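River pact talks slip again as ministers ask for more time

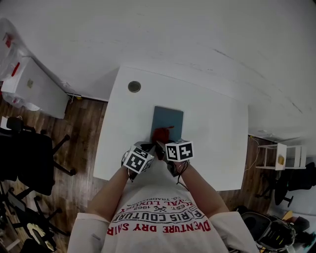
PASSAU, Germany, June 19, 2023 — Ministers negotiating a shared shipping and flood agreement for the upper Donau have given themselves another extension, the third since talks opened in January, and left the meeting hall without saying what they plan to do with it.

A statement released late in the afternoon described the session as "constructive," a word that also appeared in the statements after the last two. It listed no points of agreement. The draft text, which runs to 232 pages, still has blank spaces where the cost-sharing figures are supposed to go.

Frauke Buschmann, who leads the delegation that has pushed hardest for a deal, told reporters that the remaining gaps were "technical in nature." Asked whether deciding who pays for the dredging was a technical matter, she said the question would be taken up at the next round. No date has been set for it.

The plan would put locks, dredging and flood warnings along the upper river under one joint office. Supporters say the current patchwork slows cargo and leaves towns downstream waiting for water-level data that should reach them in minutes. Few people dispute that. What they dispute is the bill, and whether a new office would fix anything the old ones could not.

Henrik Albers, a lawmaker who sits on the opposition benches, called the extension "a way of failing without having to announce it." He noted that the planned office already has 40 approved staff positions and no agreed duties.

Delegates have also yet to settle where the office would be based. Two governments have offered buildings. Neither has said what it would charge in rent, and a spokeswoman for the talks, Nele Fröhlich, declined to discuss it. She said the choice of site would be made "on merit," then declined to say how merit would be judged.

Outside, a small group of barge operators handed over a petition with 1,685 signatures asking for the dredging to start before the agreement is signed. Elfriede Oltmanns, whose family has hauled grain on the river for decades, said she had been promised a timetable at each of the earlier rounds.

"They gave us a folder last time," she said. "There was a map in it."

The current arrangements stay in force until they are replaced. Under the rules of the talks, any government can ask for a further extension, and there is no limit on how many times.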